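**Call for participants: household water hardness and limescale survey**

Hinach is recruiting 215 households for a study of limescale buildup in domestic kitchens. The work is coordinated by Rafia Marwat and Simão Coelho. Applications close Sep 16, 2023, and kits ship to accepted households in the order in which signed forms are returned.

## Purpose

Municipal hardness figures are measured at the treatment plant. Values at the kitchen faucet can differ with pipe age, storage tanks, and softening equipment. The study compares hardness at the faucet with the mass of scale deposited on a standard steel coupon over a fixed period. Results will be used to revise the dosing tables in the Pelanach descaling guide, last updated before most current kettle and coffee maker designs were on sale.

## Who can apply

Applicants must:

- be 18 or older and live at the address being sampled
- have a kitchen faucet fed directly by a municipal supply or private well
- own an electric kettle and use it on most days
- expect to remain at the same address until the end of January

Households with a whole-house softener are eligible but are placed in a separate group. Reverse osmosis systems are excluded if they feed the main faucet. Renters may apply, and no landlord consent is needed, as nothing is attached to the plumbing. Only one application per address is accepted.

## What participation involves

Each household receives a kit containing 64 test strips, 2 steel coupons in sealed sleeves, a sample bottle, and a log sheet. One coupon goes in the kettle. The other stays sealed and serves as the control.

Participants test cold water from the kitchen faucet before first use in the morning, after running it for one minute. The strip is read against the printed chart within the time stated on the kit, and the value is entered in the log. Readings that fall between two colors should be recorded as the lower value with a plus sign.

Do not descale the kettle while the coupon is in it. If the kettle is replaced, write the date in the log and move the coupon to the new one. Missed readings are left blank and should not be estimated.

The kit needs a dry section of counter or a shelf away from the stove. Strips degrade in steam.
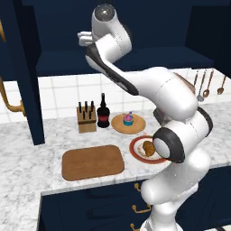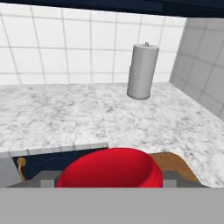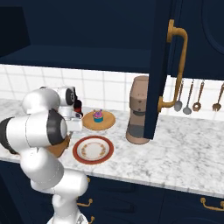 ## Compensation

Participants receive a $400 payment after the coupons, bottle, and log have been returned. Partial logs are paid in proportion to the number of valid readings. Return postage is prepaid. Participants who withdraw early may keep unused strips but must send back both coupons.

## Data handling

Addresses are used for shipping and for matching each household to its supply zone. They are stored separately from the readings and deleted when payments are complete. Published results are grouped by zone. Individual readings are available to the participant on written request.

## How to apply

Request a form from Solange Boyer in the Hinach study office. State the type of water supply, any treatment equipment installed, and the capacity of the kettle. Well owners should attach their most recent lab report if they have one. Questions about eligibility go to Funmilayo Osagie. Incomplete forms are returned once for correction.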